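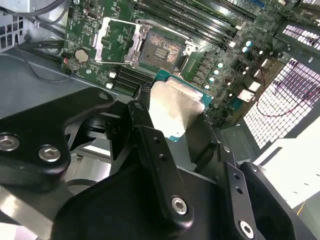

Wrist camera view: CPU held at the gripper tips near the open socket.

Nurow N2 Linkage Gripper

The Nurow N2 is a two-finger electric gripper for small and medium arms. It is sold by Ustby for assembly, rework and lab use, where the same tool has to pick up thin flat parts and also hold larger items such as brackets and connectors. The fingers are driven through a linkage, and the plates and links are finished in matte black to keep reflections out of the wrist camera.

The N2 can be ordered alone, with a wrist camera bracket, or as part of the Ustby Evaluation Kit (see below).

Application: processor placement

Placing a desktop processor in its socket is one of the trial tasks we use when comparing grippers. The part is thin, it has to be held by its edges, and the contacts in the socket must not be touched by anything. The memory slots, capacitors and power connectors stand close to the socket, so finger clearance matters as much as grip force. We run the task with the motherboard mounted in the chassis, with the retention lever raised and the load plate open before the arm moves in.

Points we look at during the trial:

Finger width at the tip compared with the free space beside the socket
Tilt of the part after the fingers close
View of the socket past the fingers
Glare from the heat spreader in the camera image
Repeatability of the release height

With the camera at the wrist, the gripper takes up a large share of the lower part of the image. Users who need a full view of the work area should add a second, fixed camera. A bright metal heat spreader can wash out in the middle under direct light. Use a diffuse lamp, or lock the exposure before the approach move.

The N2 does not press the processor into place. Lower the part to the socket, open the fingers and retract. The load plate and lever are closed in a separate step.

Specifications

Fingers: 2
Drive: electric, linkage
Stroke: 62 mm, fully open
Length, flange to fingertip: 244 mm
Supply: 24 V DC
Finger screws: hex socket
Finish: matte black
Cable exit: side or rear, set at order

Comparison with the Kowalchuk parallel gripper

Ustby also carries the Kowalchuk parallel gripper, and customers often ask which of the two to try first. The Kowalchuk keeps its fingertips at a constant height over the whole stroke. This makes it the easier choice for thin parts on a flat tray. On the N2 the tips move through a slight arc, so the approach height has to be corrected in the arm program for each part width. The correction table is included with the driver.

The N2 has slimmer links and reaches further past the flange. In a chassis with side walls and a fan grille close to the board, this lets the wrist stay higher above the case. The Kowalchuk has a wider body and may need the board removed from the chassis or the arm approach turned.

Both use the same flange pattern and can be swapped without changing the camera bracket. Recalibrate the camera after every swap.

Controller

The N2 runs from the Astport controller or directly from the tool connector on supported arms. The Astport reports finger position and motor current at 300 Hz. Older Astport units need a firmware update before the current reading is available.

Evaluation Kit

The kit contains the N2 gripper, one pair of flat fingertips, one pair of blank fingertips for machining, camera bracket, Astport controller, cables and hex keys. The camera, arm and test parts are not included.

Kits are loaned for trial on request. Please give the arm model and flange type when ordering. Fingertips that have been machined or glued cannot be returned.

Page updated May 2025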